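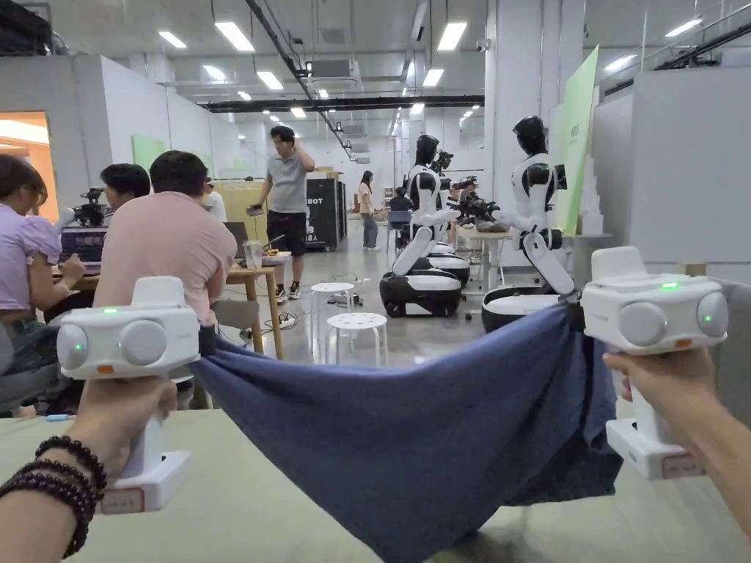
Why does cloth crumple?

Have you ever pulled your favourite top out of the bottom of a drawer and found it covered in squiggly lines? Me too! I've got a blue one that comes out looking like a dried-up creek bed every single time. I used to blame the drawer. Then I went off and read up on it, and now I can't look at a wrinkle without getting a bit excited (my family is very patient).

So let's have a go at working it out. You'll need a piece of cloth. A tea towel is fine, or an old T-shirt, or your school jumper if it's already on the floor.

First, get up really close to it. If you've got a magnifying glass, even better. Most cloth is made from long, skinny threads that go over and under each other, or loop through each other like tiny knitting. Each thread is made of even skinnier hairs called fibres, all twisted together. I tried counting the threads along one side of my pillowcase once and got to 1,243 before I sneezed and lost my place. I haven't tried again.

Now grab two corners and pull your hands apart. The cloth goes nice and straight between your fingers. Bring your hands closer together and it droops in the middle, and you get a big soft fold. Gravity is pulling down on every bit of the cloth, but only the corners have something holding them up, so the middle sinks. A ruler wouldn't do that! A ruler is stiff. Cloth is what scientists call flexible, and it bends nearly anywhere you let it.

Okay, now for the fun part. Drop it. Just let it go on the bed or the table and see what shape it makes. 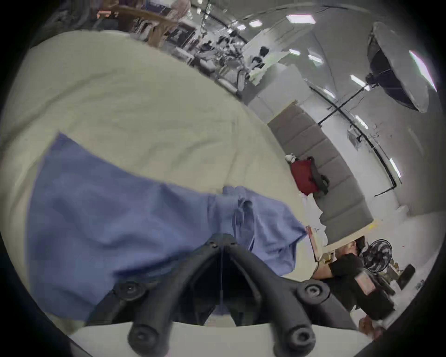

A blue cloth lying in loose folds on a cream sheet. The sheet has its own wrinkles too!

Pick yours up and drop it again. Did it make the same shape? I'd be amazed. A piece of cloth can land in so many different ways that you could drop it 2,000 times and still be getting new ones. Where it bends first changes where it bends next, and that changes the one after that, and off it goes.

A fold and a crease are a bit different, by the way. A fold is just cloth bending over. Shake it and it's gone. A crease is a line that stays behind. When cloth gets squashed for a long time (under a pile of other clothes, say, or under you), the fibres get bent and start to settle into their new spots. Cotton is a shocker for this. Wool is springier and often bounces back if you hang it up overnight.

Water and heat make it easier for cotton fibres to move about. That's why a damp shirt left scrunched in the basket dries all crinkly, and it's also how an iron works. The iron warms the fibres up, the steam helps them shift, the flat bottom presses them straight, and they stay like that when they cool. Irons get hot enough to burn you badly, so leave that job to a grown-up, please.

You can get plenty of wrinkles out with no iron at all, though. Lay your cloth on something flat. Put your hands in the middle, side by side, and slide them out towards the edges. Push the lumps along in front of you like you're smoothing sand at the beach.
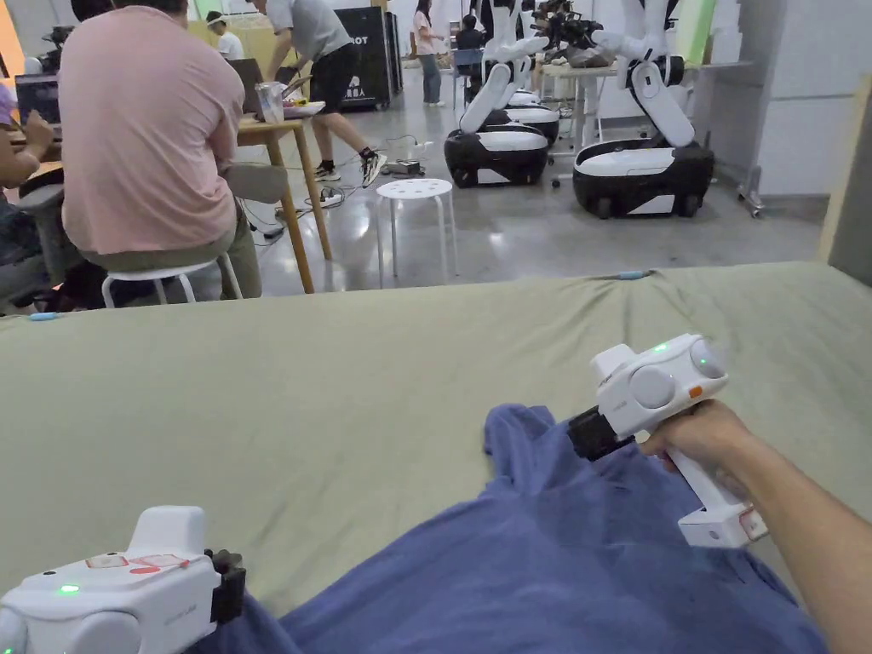
See how this blue cloth rises to a little peak? Mountains have peaks and ridges, and so does crumpled cloth.

Once it's smooth, fold it in half with the corners matching, then in half again. My corners never match. I've decided I don't mind.

One last thing to try before tea. Take two old T-shirts the same size. Scrunch one into a ball as tight as you can and roll the other one up like a sleeping bag. Leave them both under a heavy book until tomorrow, then open them up and see which one has more lines. Draw what you find, and try it again with a sock, a scarf or something woolly if you've got it.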